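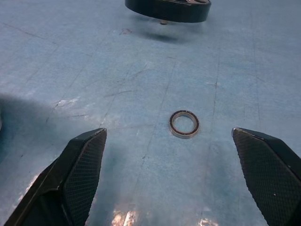 **Thread: Gripper keeps fumbling thin rings – pads, approach, or me?**
*Shop Builds > Arms & Grippers*

---

**kariketils**

Month two of the arm that was going to be done in a weekend. It lives on the end of the bench in our shared shop, it has a parallel-ish gripper with mesh grip pads, a wrist camera, and an attitude.

The job is simple. Pick up a small metal ring lying flat on the table, carry it over to a peg, drop it on. A toddler does this for fun. My arm does it 2 times in a row, then spends the next ten minutes shoving the ring around the bench like a guy looking for a contact lens.

The picture is from the wrist cam during the approach. Fingers come in either side, ring in the gap, and then when I close, one of three things:

- grabs it fine
- one finger arrives first and pushes the ring toward the other one, grab is crooked
- both fingers ride up over the rim and close on air with great confidence

The third one is the killer. The controller thinks it's holding something, carries nothing to the peg, and very carefully releases nothing.

Things I've tried: slower close, slower descent, swearing. Grip force up and down through the whole range. Homing before every pick. The Drovach board reports finger position, so I can at least tell "closed all the way" from "closed on a ring", but the ring is thin and the two numbers are close enough to argue about.

Ideas? I have until our November open evening, and I told people there would be a robot.

---

**grundel_bench**

How high off the table are your fingertips when you close? With a flat ring you want the tips nearly dragging. If there's daylight under them the pad meets the rim on its top edge and up it goes.

---

**kariketils**

Nearly dragging was the original plan. Then it dragged. The surface has the scuffs to prove it, though in fairness a lot of those were there before me and I'm only taking credit for the recent ones.

I backed the height off after that and have been creeping down again since.

---

**grundel_bench**

So you're too high and you know you're too high.

---

**kariketils**

I came here for support.

---

**ilgin_a**

Before you touch the height again, look at how your fingers move. Do they slide straight together or do they swing on a pivot? If they swing, the tips travel in an arc and the tip height when open is different from the tip height when closed. You set it with the gripper open, everything looks lovely, and then the tips lift as they come in. I lost a month to this. Mine was a Hudeo kit and the instructions had one sentence on it, in the section about cable ties.

---

**kariketils**

They swing. Four-bar linkage, so the pads stay about parallel, but yes, there's an arc. I assumed it was small enough to ignore.

---

**ilgin_a**

How thick is the ring?

---

**kariketils**

Also small enough to ignore.

---

**ilgin_a**

Well then.

---

**mbaysal**

Disagree with the height people, or at least I don't think it's your main problem. The crooked grab is a centering problem. If one finger gets there first, your camera-to-gripper offset is wrong, or your ring detection is. Judging by that picture your lighting is doing you no favors. There's glare right between the fingers and a big shadow coming in from the left. If you're finding the ring by threshold, half your "ring" is a reflection.

What are you using to find it?

---

**kariketils**

Threshold. Then largest circle-like blob. Then hope.

---

**mbaysal**

There you go. Diffuse your light. Baking paper over the lamp, then move the lamp to the other side and see if your error moves with it. If the miss changes direction, it's the vision. If it stays put, it's the mount.

---

**kocabas_m**

Or stop trying to be accurate. Use the fingers. Close slowly with low force, let one finger push the ring into the other one, and *then* do the real grip. The table is flat, the ring slides, the gripper centers it for free. Industrial people have been doing this forever. Everybody at home wants to solve it with a camera because the camera is more fun.

---

**mbaysal**

That works until the ring is far enough off center that it squirts out the front. Flat finger pads, round part. There's nothing stopping it from going forward.

---

**kocabas_m**

So cut a shallow V in one pad.

---

**mbaysal**

So now he needs new fingers because he wouldn't move a lamp.

---

**kocabas_m**

Printing a finger takes an evening. Arguing with a threshold takes the rest of your life.

---

**eylulb**

Can I ask a dumb one. Why pinch the outside at all? It's a ring. It has a hole in it. Put closed fingertips in the hole and open them.

---

**kariketils**

Not dumb, I tried it on day one. The tips are squared off and too fat for the hole. I'd need little pins sticking off the ends, and then everything else I pick up becomes a problem. Also it has to go over a peg, and the pins would be sitting exactly where the peg wants to be.

---

**eylulb**

Right. The peg. Withdrawn.

---

**grundel_bench**

What's the mesh on the pads?

---

**kariketils**

Crosshatch stuff, stuck onto the inner face. Grips boxes and tools very well. I never tested it on anything thinner than a screwdriver before building my entire plan on it.

---

**grundel_bench**

Texture like that can be worse than plain rubber on a thin edge. The rim lands on a couple of bumps, or between them, and you get a different grab each time. Also clean it. I can see specks on the right one from here.

---

**palaniappan_fan**

I have the same pattern on mine and wiping them down every session helped more than I'd like to admit. Isopropyl, lint-free cloth. I had 321 logged picks before I thought of it, and I'd been blaming the motor the whole time.

(User name is for the Palaniappan gearbox, before anyone asks again. It's a good gearbox.)

---

**kocabas_m**

It's a loud gearbox.

---

**palaniappan_fan**

It can be two things.

---

**kariketils**

OK. Evening with it. I did these one at a time like an adult, and reset between.

**Cleaned the pads.** Slightly better? Could be wishful. The cloth came away gray, so I'm keeping the habit.

**Moved the lamp, baking paper over it.** The miss changed direction. Mr. Baysal can go ahead and frame this post. With the light diffused the crooked grabs mostly went away. There is still a bit of offset left, which I've corrected in the config file with a number I can't justify to anyone.

**Set the height with the gripper closed to ring width instead of open.** Ilgın was right about the arc. The tips were lifting by more than half the thickness of the ring. So for two months I've been carefully lining up with a thing and then rising above it. Riding-over failures are down to a handful.

I ran 200 picks after all that, unattended except for me standing there with my hand over the stop button. Most were good. The bad ones bunch up toward one side of the table, so I suspect the bench isn't level with the arm base.

---

**ilgin_a**

It never is. Touch the tips down at four corners, write down the heights, fit a plane, add it to your target. Ten lines of code. Leave a bit of give in the wrist too, or one day you'll fit the plane badly and find out what the fingers are made of.

---

**mbaysal**

"Can go ahead and frame this post." Done.

---

**kocabas_m**

For the record, I still say V notch. You now depend on a lamp, a sheet of baking paper, a magic number and a plane fit. Somebody opens the blinds at your open evening and you're back to hunting for a contact lens.

---

**kariketils**

That one hurts because there *are* blinds and people *do* open them.

Printed one finger with a shallow notch this morning. Haven't fitted it. The Drovach mount wants a screw length that I own approximately 2000 near misses of.

---

**kocabas_m**

Washer under the head.

---

**kariketils**

I'd need the robot to hand me one.

---

**eylulb**

How are you checking that it got the ring? You said the two position numbers were too close.

---

**kariketils**

Still are. Right now, after lift, the wrist cam looks at where the ring was. If the ring is still there, it wasn't picked up. Crude, but it catches the ride-overs, and it retries once before it sulks.

---

**eylulb**

And if it got knocked somewhere else?

---

**kariketils**

Then it reports a successful pick and goes off to decorate the peg with nothing. I'm aware.

---

**mbaysal**

Look between the fingers too, after the lift. You have a camera right there on the wrist and the tips are in view the whole time. Crop the gap, compare it to an empty closed gripper. The fingers don't move relative to the camera except to open and close, so it's about the easiest vision check you'll ever write.

---

**grundel_bench**

Seconding that. And keep the position check as well, cheap as it is. If they disagree, stop and beep.

---

**kariketils**

Doing both. The beep is already in, it used to play on startup and the others in the shop asked me, in writing, to remove it.

Next up is getting it over the peg without tipping, but that's a separate thread, and I'd like to enjoy this one for a day.

---

**ilgin_a**

Chamfer the peg.

---

**kariketils**

Separate thread!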